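Notebook entry, Friday, household handling set, Muvus project

Collection resumed at 9:40. The target for the week is 184 accepted episodes, each recorded with the wrist and head cameras together. The wrist stream dropped twice on Tavutari's build and both episodes were discarded. The finger joint readings were compared with the wrist view prior to the next block, and the offset file was left unchanged.

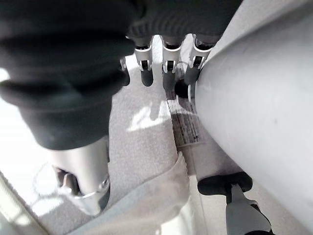
Wrist view, fingers pointing down, sunlight on the textile behind.

Direct sun remains a concern for the exposure setting. Episodes with blown-out areas are to be kept and given the tag "glare" - they are not to be deleted, as was done in November. The running total stands at 2,369, of which 145 still lack a written instruction.

Each block opens and closes with the hands brought together over the table. The pose gives the annotators a fixed point from which to align the two streams.

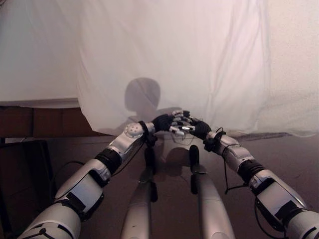 Abdul-Rahman Issahaku asked whether the closing pose should count toward episode length, as the Lytvynenko loader trims still segments by default and the alignment point may be lost with them. He would prefer a separate marker in the log.

The request is accepted. The marker will be written at both ends from the next block onward, and the loader default will be switched off until Estenov confirms the change.

Pillow episodes are labeled in three phases: approach, grasp, lift. Operators are reminded that grasp begins at first contact with the fabric, and that the second arm is labeled separately even when it is only waiting.

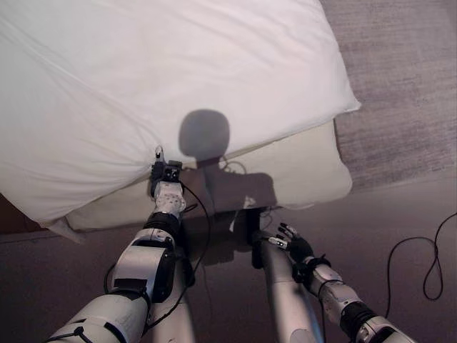
Failed grasps are to be retained with the outcome field set to 0. Operators should allow 10 seconds between attempts so that the boundaries can be found in the log. About half of the older pillow episodes do not meet this rule and will need to be cut by hand.

Open: disk space on the second recorder, wording of the instruction for stacked items.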